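Nornik – normas de recogida y ficha del conjunto

Versión del documento: 1.4
Mantenimiento: equipo de datos de Trekberg
Idioma de las anotaciones: español e inglés
Última revisión: enero

Resumen

Nornik reúne 667 episodios de manipulación doméstica grabados con cámara de muñeca. De ellos, 649 pasaron la revisión y forman la versión publicada. Los otros se conservan en la carpeta "apartados" con el motivo de exclusión en un fichero de texto, y no deben mezclarse con los demás para entrenar ni para evaluar.

Este fichero recoge las reglas que se siguen al preparar la sala, grabar, revisar y etiquetar. Quien amplíe el conjunto debe aplicarlas tal como están o abrir una propuesta de cambio antes de empezar.

Estructura de carpetas

episodios/ – una carpeta por episodio, con vídeo, estados de las articulaciones y apertura de la pinza
anotaciones/ – instrucción, segmentos y etiquetas de entorno
apartados/ – episodios excluidos
normas/ – este documento y el historial de cambios
gatis/ – guiones de comprobación

Preparación de la sala

La sala no se decora. Los objetos que ya estaban allí se quedan donde están mientras no entren en la zona de trabajo ni bloqueen el paso. Un fondo con sacos, cajas o muebles a medio colocar es válido y se etiqueta como "entorno: con objetos".

Los cables que cruzan el suelo dentro del alcance del brazo se recogen o se fijan. Las regletas se apartan hacia la pared. Si un cable queda visible pero fuera del alcance, se deja y se marca en la anotación con la etiqueta "cable".

Las etiquetas de envío con nombre, dirección o teléfono legibles se tapan o se giran antes de grabar. Los códigos de barras y las marcas genéricas de caja pueden quedar a la vista.

Posición inicial

Cada episodio empieza con la pinza abierta, vacía y separada de cualquier superficie. Se mantiene quieta un segundo antes del primer movimiento. Ese tramo inmóvil no se recorta, porque el guion de Gatis lo usa para alinear vídeo y estados.

Las almohadillas de los dedos tienen que verse en la parte baja de la imagen durante todo el episodio. Se revisan al comienzo de cada tanda y se cambian si la espuma está rasgada o despegada. Tras un cambio se anota el número de tanda en el historial – también cuando se cambia una sola.

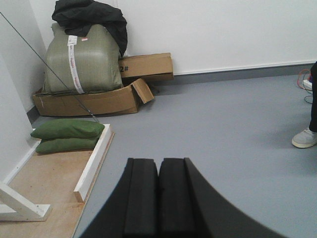 La cámara no se mueve de su soporte entre episodios de una misma tanda. Si recibe un golpe, la tanda se cierra y se repite la calibración. No se corrige la orientación después por software.

Personas en la sala

Puede haber personas cerca siempre que lo sepan y hayan firmado el consentimiento. Piernas, calzado y manos son admisibles. Un rostro reconocible obliga a apartar el episodio completo; no se difumina.

Quien supervisa permanece a la vista de la zona de trabajo y con la parada de emergencia al alcance de la mano. Nadie cruza entre el brazo y el objeto durante un movimiento. Si alguien entra en esa franja, se detiene el brazo y el episodio se descarta, aunque la tarea hubiera terminado bien.

Anotación

La instrucción se escribe antes de grabar, en una frase y en imperativo. Se nombra el objeto con la palabra más sencilla que lo distinga: "cojín verde", "caja de cartón", "saco". Cuando el material o el contenido no se conocen, no se suponen. Un bulto de tela oscura se anota como "tela oscura" si no se distingue qué prenda es.

Los objetos parcialmente ocultos se etiquetan como tales. El texto impreso se transcribe solo si se lee; una cifra tapada a medias lleva la etiqueta "parcial".

Revisión

1. El guion de Gatis comprueba la duración, los fotogramas perdidos y la posición inicial.
2. Una persona distinta de la que grabó ve el episodio entero.
3. De cada tanda de 100 episodios, 20 se anotan por duplicado.
4. Las discrepancias se resuelven sobre el vídeo, nunca sobre la memoria de quien grabó.

Limitaciones

La cámara de muñeca deja fuera buena parte de la sala, y la propia pinza tapa la zona inferior. El conjunto no sirve para estudiar la seguridad de las personas alrededor del brazo ni sustituye una evaluación de riesgos. Hay pocas condiciones de luz y predominan los suelos lisos.

Uso y cambios

Uso permitido para investigación. Para citarlo, indíquese "Nornik, Trekberg" y el número de versión. Las propuestas de cambio se envían por el repositorio Kumarasinghe, con el apartado afectado en el título. Un cambio en las normas no se aplica a tandas ya empezadas.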